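Yamuna Achari
@yamuna_achari
September 17, 2026

1/ Status update from the data side of robotics, the glamorous end. We need 2,000 demonstrations by November. As of this morning we have 500. I have done the math and I didn't care for it.

2/ For anyone new: a demonstration is me driving two robot arms through a small chore while everything gets recorded. The learning system then studies the recordings and tries to act like me. I worry about this more than the system does.

3/ The current set is drawers. Open a drawer, put a thing in the drawer, shut the drawer. My toddler mastered this in an afternoon and then moved on to putting my keys in there.

4/ Stavros wrote the task sheet. It says "place item naturally." I have now placed so many items that I no longer know what my hands do naturally. Yesterday at home I opened the silverware drawer with two fingers, very slowly, from the left.

5/ Things that ruin an episode: bumping the box. Dropping the item. Sneezing. Stopping to think, because the system learns the stopping too. An early model of ours would reach for a handle and then hover there for 4 seconds, looking troubled. That was me. That was my hover.

6/ We kept the hover episodes in a separate folder. Nicanor named the folder "yamuna_doubts."

7/ People ask why we don't clear the table and keep only the drawer. We tried that. The model was wonderful on a clean table and lost its mind the first time a plate showed up. So now there's clutter, and the clutter gets moved between episodes, and moving the clutter takes longer than the episode.

8/ Revathi is in charge of clutter. She has a shuffle list and she takes it seriously. I once nudged a tray back to where I liked it and she knew — from the next room, off the video feed.

9/ Bad takes are useful too, up to a point. If I miss the handle and recover, that one stays in. If I miss the handle 3 times and say a word, that one goes to review. There's no audio on the recordings. Stavros says he can tell anyway.

10/ Someone at Kurup asked if we could "just do it in simulation." We do some of it in simulation. The simulated drawer has never once stuck. I'd like to live there.

11/ Best advice I got when I started, from Tove: do your slow ones first, while you still have patience, and do the messy recoveries after lunch, when they'll happen whether you planned them or not.

12/ Anyway, back to it. Drawer's open, arms are in, and I've got a sheet of paper with a lot of empty boxes on it. 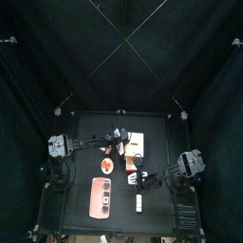

Drawer set, one arm on each side. Plate and tray are there as clutter.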